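Chapter 6

Two Arms at the Kitchen Counter

In the previous chapters you assembled the base and the column, and you tested each motor alone on the bench. The parts are now ready to be joined. In this chapter we mount the upper body, connect both arms to one controller, and give the machine its first household job, which is to put a small portion of food into an air fryer.

The build follows the Rastum plans, in the version of March 2019. Readers who have the older plans can still use this chapter, but they should check the shoulder bracket before they drill, as the hole pattern was changed. If you work in a shared workshop, please reserve the drill press for a full evening. It is unpleasant to stop when one shoulder is fixed and the other is still lying in a box.

What you will need

The two arms from Chapter 4, the torso shell, 16 screws of the short type and the wiring harness. You also need a computer that can run the Skastex simulator. Our own computer was quite old and it was sufficient, although the loading of the kitchen model took a long time. The Ferkus controller board can be bought or made at home. We made ours, and I would not recommend it to a person who solders for the first time.

6.1 Why we begin with the simulator

Many home builders want to see the real arm move on the first evening. I understand this wish very well. In our workshop we did the same, and the left elbow struck the edge of the bench with such force that the bracket was bent and a new one had to be ordered. After this we made a rule, and the rule is used in the rest of the book: every motion is tried in simulation before it is tried with power.

The simulated counter should have the same height as your real one. Measure from the floor to the top surface, and measure again after the machine is placed in front of it. Floors in garages are seldom level.

6.2 Dividing the work between the hands

A task with two hands is easier to program when each hand has one duty at a time. In our exercise the left hand carries the plate and the right hand deals with the appliance. The left hand does not need to be strong, but it must stay steady while the rest of the body moves. The right hand needs a good approach to the handle of the drawer, and for this the position of the wrist is more important than the position of the fingers.
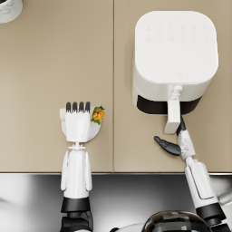 Write the two duties as separate files and name them clearly. The Ouazzani library, which we installed in Chapter 3, can start both files together and hold one of them until the other gives a signal. In the beginning use this waiting function generously. The motion will look slow and a little stupid, but you will be able to see which hand is responsible for a mistake.

Pay attention also to the space between the forearms. When the right arm pulls the drawer toward the body, its elbow travels back and outward, and the builder who looks only at the hand will not notice it. Our first program ran 111 times in the simulator before we moved it to the real machine - and the elbow was the cause of most corrections.

6.3 Setting the limits of the joints

Open the settings file and find the section for the right shoulder. Each joint has a lower limit, an upper limit and a maximum speed. Leave the speed at the lowest value for now. Change one limit, save the file, run the motion, and write the result in your notebook before you change the next one.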